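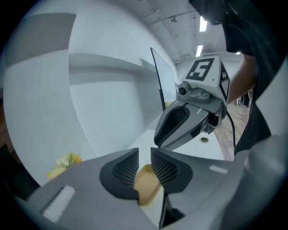
Page 2

Omcombe Household Help > Kitchen > Cleaning & Storage

Sponge or old bread? Tan piece from under the sink

girnwood300
Posted 28th August

Quick one, on my lunch break. Clearing out the cabinet under the sink before the new shelf goes in and there's a tan, kinda yellowish piece of something in the picture, held in the gap in the middle. Soft looking, edge a bit rounded. I say sponge, my sister says bread. Neither of us wants to smell it.

If it's sponge I'd like to keep using it for the tub. If it's bread then I guess I have a mouse problem to think about?? Also how do you store sponges so they dont get mixed up with all the other junk down there. Cabinet is tiny, one door, pipe right through the middle.

3424 views

Davo1740

Can't say for sure from the picture, color would fit either one. Easy to check though. Gloves on, drop it in a bowl of warm water, wait a few minutes. Bread goes to mush. Sponge soaks it up and you can squeeze it back out, holds its shape. Cellulose ones go hard as a rock when they dry out, so don't go by how stiff it is.

If sponge: I wouldn't bother saving it. New ones are cheap and you don't know what's leaked on that one. Tub at most, never dishes.

If bread: trash it, outside can not the kitchen one. Then get a flashlight and look at the back corners of the cabinet and where the pipe comes thru the wall. Droppings look like dark grains of rice. Gap around the pipe, stuff it with steel wool and caulk over. Wipe the cabinet floor with soapy water before you put anything back.

For storage, small bin with a lid, sponges and scrubbers only. Wet ones stay up top by the faucet so they can dry. Putting them away damp is how you get the smell.

omcombe_yule

looks like sponge to me, throw it out

Davo1740

One more thing, do the bowl test before the shelf goes in. Much easier to get at the back wall now. And if you do find droppings don't sweep them dry, spray with disinfectent first, let it sit, then paper towels.

girnwood300

ok thanks, bowl test tonight. Have to find the gloves first, pretty sure they're in the same cabinet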